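Clearing of Shared Tables After Refreshments
Cornholm Residents' Association, Member Forum
44 comments | 2 shares

cornholm_hall_desk
Members are asked to note the following concerning the large table in the common room. Each party is expected to clear its own cups, wrappers and tissue before leaving. Cloths are to remain in place. Items of possible value, such as pouches and boxes, should be separated from waste before anything is discarded.

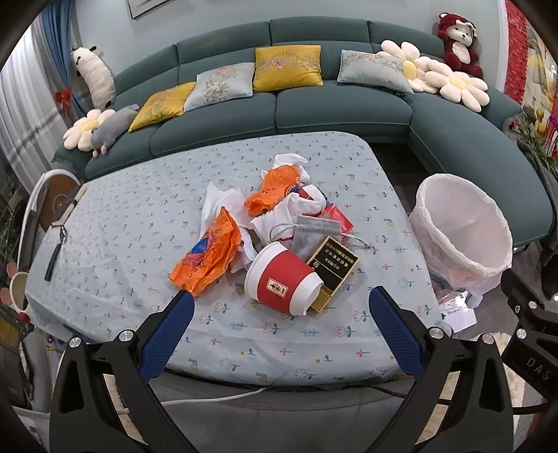 Paper cups should be emptied at the sink and placed in the general bin. Snack wrappers and used tissue go in the same bin. The printed cloths are laundered monthly and should not be shaken out over the floor.

lilance_east
The request is reasonable. I would, however, question the instruction on cups. The notice issued last September directed members to place them with paper.

cornholm_hall_desk
That notice has been withdrawn. Our waste contractor, Vurkura, does not accept lined cups with paper. The sign above the bins will be corrected.

reader985
I do not agree that boxes should be kept. A gift box with its contents removed is packaging, and the cupboard already holds more than 200 of them. They should be flattened and recycled the same day.

tablecloth_rota
With respect, a pouch was thrown away in the spring with a pair of earrings still inside it. A short holding period does no harm. I would propose two weeks for pouches and rigid boxes, and no holding period for wrappers.

reader985
Two weeks is acceptable for pouches. My objection regarding boxes stands.

lilance_east
May I also ask that the cloths be folded back before hot dishes are set down? The Naciri Room has lost one to scorch marks.

cornholm_hall_desk
Both points are noted. Pouches will be held for two weeks at the desk. The matter of boxes remains open, and written comments may be left in the tray by the door.

Share | 2 shares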